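Kurzer Thread zur Methode von Drornudura, weil die gerade wieder überall geteilt wird. Greifer lernt aus Vorführungen, wie man Teile aus PC-Gehäusen holt. Klingt gut. Ich habe Fragen.

1/ Im Abstract steht »generalisiert auf unbekannte Gehäuse«. Im Anhang sind es dann 4 Gehäuse, alle vom selben Bautyp. Das ist für mich keine Generalisierung, das ist ein Regalmeter.

2/ 930 Vorführungen insgesamt. Wie viele davon aussortiert wurden und nach welcher Regel, steht nirgends. Bei Heitmann war genau das der halbe Effekt.

3/ Getestet wird mit 26 Versuchen pro Aufgabe. Keine Konfidenzintervalle. Wer da zwei Balken vergleicht, vergleicht vermutlich Rauschen.

4/ Wir bauen das jetzt nach, mit Handgelenkkamera und offenem Desktop-Gehäuse. Mein Verdacht: Die Kabel sind das Problem, und zwar viel mehr als die Festplatte selbst. 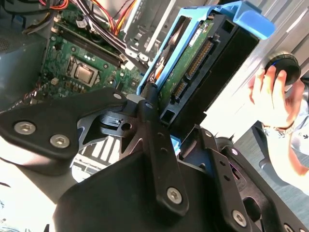 5/ Im Paper werden Kabel in einem einzigen Nebensatz erwähnt – »vorab fixiert«. Wenn ein Mensch vorher aufräumt, möchte ich das bitte in der Tabelle sehen.

6/ Der Vergleich mit Suren hinkt übrigens auch. Die hatten rund 40 Vorführungen pro Aufgabe und keine Kamera am Handgelenk.

7/ Zahlen von uns gibt es, wenn ich ihnen selber traue. Code von Gromow läuft bisher nur mit Patch, den lade ich noch hoch.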